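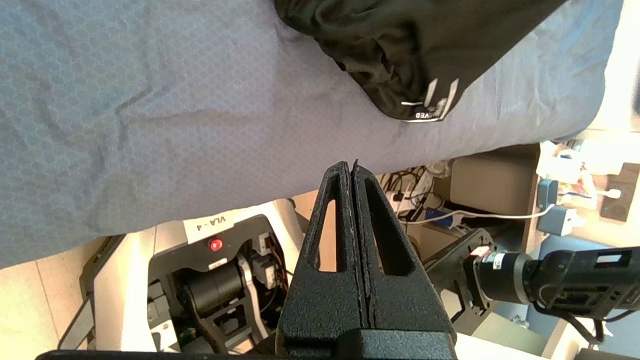
Visita a la biblioteca de Stavholm: el catálogo y el taller de proceso técnico

Salimos en el primer tren del lunes y llegamos a Stavholm con tiempo de sobra para la cita de las diez. La biblioteca municipal abre al público por la tarde, de modo que las mañanas quedan libres para el trabajo interno y para grupos como el nuestro, formado por personal de bibliotecas escolares. El motivo del viaje era conocer cómo han pasado su catálogo a un sistema nuevo, Bepari, y qué han hecho con los registros de literatura infantil y juvenil.

La visita empezó en la sala de catalogación, en la segunda planta. Hay tres puestos de trabajo y un carro por cada lote pendiente. El lote abierto ese día tenía 182 títulos, casi todos novelas para lectores de nueve a doce años, con bastantes reediciones en bolsillo. La bibliotecaria responsable nos enseñó primero un registro antiguo, tal como salió del programa anterior: autor, título, editorial, año y poco más. Sin resumen, sin serie y con una sola materia, «Novelas juveniles», que no sirve para buscar nada.

El traspaso afectó a 2.131 registros de la sección infantil. La conversión automática dejó bien los campos de autor y título, pero mezcló las menciones de ilustrador con las notas generales y partió en dos los números de serie. También se perdieron las tildes en una parte de los encabezamientos. Lo han ido corrigiendo a mano, por lotes, con el libro delante. Cuando el ejemplar está prestado, la ficha se marca como pendiente y se revisa a la devolución.

Me interesó en particular el campo de resumen. En Stavholm lo redactan ellos, con un máximo de 53 palabras y sin copiar la contracubierta. Tienen una hoja de criterios de dos caras: verbo en presente, nombre del protagonista, lugar de la acción si importa, nada de adjetivos de promoción y nada del final. A las materias les dedican otra hoja. Cada novela lleva al menos dos encabezamientos de tema concreto (amistad, mudanzas, aves, vida en el internado) además del de género.

Después bajamos al taller, donde se forran y etiquetan los libros. Los tejuelos se imprimen desde Bepari, aunque el margen superior sale desviado y hay que ajustar la hoja en cada tirada. El forro adhesivo lo compran a Takance en rollo ancho. Nos dijeron que aguanta bien en tapa blanda y peor en cartoné, donde se levanta por las esquinas. Para las reparaciones de lomo usan cola blanca y dejan los libros en prensa hasta el día siguiente.

La sala infantil la vimos vacía de público. Está ordenada por edades y, dentro de cada edad, por apellido. Las series tienen balda propia, decisión que según el personal ha ahorrado muchas preguntas en el mostrador y ha complicado la colocación. Los ordenadores de consulta usan la pantalla sencilla de Bepari, con cubierta y resumen a la vista. La búsqueda por ilustrador todavía no funciona.

En la última parte hablamos del intercambio de registros. Stavholm los comparte con la biblioteca de Jadura, más pequeña, que los descarga y añade sus ejemplares. El procedimiento es sencillo, pero pide acordar antes quién corrige qué. Al principio ambas modificaban los mismos campos y las correcciones de una borraban las de la otra. Ahora el registro lo toca solo quien lo creó y la otra biblioteca envía un aviso.

Terminamos a la una y media. Nos llevamos copia de las dos hojas de criterios y un archivo con registros de muestra, que probaremos en nuestro programa durante octubre. Quedó sin resolver la duda sobre los ejemplares con material añadido (mapas, cuadernos, discos), que ellos describen en nota y nosotros en registro aparte. Para quien quiera repetir la visita: los grupos son de ocho personas como máximo, se solicita por correo a la propia biblioteca y conviene llevar calzado cómodo, porque el ascensor no llega al taller.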